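3.2 Materialproben und Kennwerte der Bodenflächen

Die akustische Charakterisierung der drei Hallen in Juvholm, Kumsa und Hakitz setzt eine belastbare Beschreibung der Begrenzungsflächen voraus. Während die Absorptionsgrade der Wand- und Deckenelemente weitgehend aus den Bauakten übernommen werden konnten, lagen für die Böden keine verwertbaren Angaben vor. Die Hallen waren über Jahrzehnte gewerblich genutzt worden, und die Oberflächen weichen vom glatten Sichtbeton der gängigen Tabellenwerke deutlich ab. Ausbrüche, verfüllte Fugen und Ablagerungen führen zu einer Rauigkeit, deren Einfluss auf den Streugrad oberhalb von 2 kHz nicht vernachlässigt werden darf.

Für jede Halle wurde daher ein Messraster angelegt, in dessen Knotenpunkten die Oberfläche mit einem Laserprofilometer abgetastet wurde. Die Profillänge betrug einheitlich 200 mm. Aus den Profilen wurden der quadratische Mittenrauwert und die Korrelationslänge bestimmt; beide Größen gehen in das Streumodell nach Abschnitt 2.4 ein. Insgesamt standen nach Aussonderung fehlerhafter Abtastungen 154 Profile zur Verfügung. Ausgesondert wurden ausschließlich Profile, bei denen der Signalverlust des Sensors mehr als fünf Prozent der Profillänge betraf.

Die Verteilung der Rauwerte ist in allen drei Hallen rechtsschief. In Hakitz tritt zusätzlich ein zweites, schwach ausgeprägtes Maximum auf, das sich den ehemaligen Fahrspuren zuordnen lässt. Dort ist der Zementstein abgetragen, sodass die grobe Gesteinskörnung freiliegt. Für Juvholm und Kumsa genügt eine einkomponentige Lognormalverteilung; für Hakitz wurde eine Mischverteilung angesetzt, deren Parameter mit dem EM-Algorithmus geschätzt wurden.

3.3 Geometrisches Modell und Einrichtung

Die Raummodelle wurden in Nornomano aufgebaut, einer Umgebung, die Strahlverfolgung und Spiegelquellenverfahren kombiniert. Der Detaillierungsgrad folgt dem üblichen Kompromiss: Flächen mit Kantenlängen unterhalb der halben Wellenlänge bei der höchsten betrachteten Oktavmitte tragen kaum zur gerichteten Reflexion bei und werden über den Streugrad erfasst. Größere Einbauten — Tische, Podeste, aufrecht stehende Platten — sind explizit modelliert. Gerade aufrecht stehende Platten erwiesen sich in Voruntersuchungen als kritisch, da sie frühe Reflexionen abschatten und das Deutlichkeitsmaß an einzelnen Empfängerpositionen merklich verschieben. Abbildung 4 zeigt ein gerendertes Modell mit Tisch, aufrecht stehender Platte und rauem Betonboden. 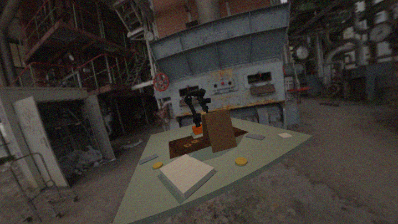
Abbildung 4: Gerenderte Ansicht eines Hallenmodells.

Weshalb wird die Nachhallzeit nicht unmittelbar nach Sabine berechnet?

Die Sabinesche Formel setzt ein diffuses Schallfeld und eine annähernd gleichmäßige Verteilung der Absorption voraus. In flachen Hallen mit schallharten Wänden und einseitig absorbierender Decke ist diese Voraussetzung verletzt: Die horizontal laufenden Anteile klingen langsamer ab als die vertikalen, und der Abklingvorgang verläuft gekrümmt.

Zur Absicherung wurden die Abklingkurven dennoch mit den Formeln nach Sabine und Eyring verglichen. Beide unterschätzen die Nachhallzeit im Bereich von 500 Hz bis 2 kHz, in Kumsa stärker als in Juvholm. Der Unterschied entspricht der Erwartung, weil die Decke in Kumsa vollflächig mit Holzwolleplatten belegt ist, die Wände dagegen unbehandelt blieben. Bei 125 Hz liegen Rechnung und Messung enger beieinander. Die geringe Absorption der Platten in diesem Band führt zu einer gleichmäßigeren Verteilung, allerdings ist dort auch die Messunsicherheit größer.

3.4 Messung der Raumimpulsantworten

Die Impulsantworten wurden mit exponentiellen Gleitsinussignalen aufgenommen. Als Quelle diente ein Dodekaeder-Lautsprecher in 1,5 m Höhe, als Empfänger ein Messmikrofon mit Kugelcharakteristik in 1,2 m Höhe. Die Anregungsdauer wurde auf 60 s festgelegt. Kürzere Signale lieferten in Hakitz bei tiefen Frequenzen keinen ausreichenden Störabstand, was auf die benachbarte Bahntrasse zurückzuführen ist. Die Messungen in Hakitz fanden deshalb in den Nachtstunden statt, beginnend um 23:30 Uhr.

Die Lufttemperatur und die relative Feuchte wurden zu Beginn und am Ende jeder Messreihe protokolliert. Driftete die Temperatur innerhalb einer Reihe um mehr als 1 K, wurde die Reihe verworfen und wiederholt. Dies betraf zwei Reihen in Juvholm, die im Februar bei laufender Hallenheizung aufgenommen worden waren. Die Wiederholung erfolgte mit abgeschalteter Heizung nach einer Beruhigungszeit von drei Stunden.

Für die Auswertung wurde das Rückwärtsintegrationsverfahren nach Schroeder verwendet. Der Integrationsbeginn wurde je Oktavband aus dem Schnittpunkt von Abklinggerade und Störpegel ermittelt, der fehlende Energieanteil durch einen exponentiellen Korrekturterm ergänzt. Als Kenngrößen wurden T20, die Anfangsnachhallzeit EDT und das Deutlichkeitsmaß C50 bestimmt. Auf T30 wurde verzichtet, da der erforderliche Dynamikumfang im 125-Hz-Band nicht an allen Positionen erreicht wurde.

3.5 Kalibrierung der Modelle

Die Kalibrierung erfolgte in zwei Schritten. Zunächst wurden die Absorptionsgrade der Wandflächen innerhalb der in der Literatur angegebenen Spannen so angepasst, dass die räumlich gemittelte Nachhallzeit T20 in jedem Oktavband um höchstens eine Wahrnehmbarkeitsschwelle von der Messung abwich. Erst danach wurden die Streugrade der Böden variiert, und zwar ausschließlich innerhalb des aus den Profilen abgeleiteten Vertrauensbereichs. Diese Reihenfolge verhindert, dass Fehler in der Absorption durch unplausible Streugrade kompensiert werden.

Die Zahl der Iterationen war auf 150 je Halle begrenzt. In Juvholm und Kumsa wurde das Abbruchkriterium deutlich früher erreicht. In Hakitz verblieb bei 4 kHz eine systematische Abweichung der Anfangsnachhallzeit, die sich auch durch Ausschöpfen des zulässigen Bereichs nicht beseitigen ließ. Als Ursache kommt die Torfront in Betracht, deren Lamellenstruktur im Modell durch eine ebene Fläche mit erhöhtem Streugrad ersetzt ist. Eine explizite Modellierung der Lamellen würde die Flächenzahl vervielfachen und wurde im Rahmen dieser Arbeit nicht durchgeführt.

Die verbleibenden Abweichungen sind für die in Abschnitt 4 behandelte Fragestellung tragbar, da dort Differenzen zwischen Varianten derselben Halle betrachtet werden und sich systematische Anteile weitgehend aufheben. Für Absolutaussagen zur Sprachverständlichkeit in Hakitz sind die Ergebnisse oberhalb von 2 kHz nur eingeschränkt verwendbar.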